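3.2 Handling and Holding Times at the Grulldale Market

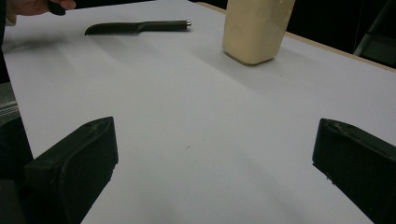 Figure 4. Pale work surface between two black gripper fingers.

Whole fish reached the auction floor in iced bins before dawn, and most were sold within two hours of landing. De Haan and Palacios recorded the core temperature of 275 fish at the time of sale and again when they reached the buyer's cold room. The longest delays occurred on Saturday, when retail buyers shared the loading dock with restaurant suppliers. Fish bought by Vandenberghe waited some 9 minutes on the dock before loading. Bins that had been topped up with fresh ice after the sale showed a smaller rise in temperature. Oysters and other live shellfish were held separately and are treated in Section 3.3.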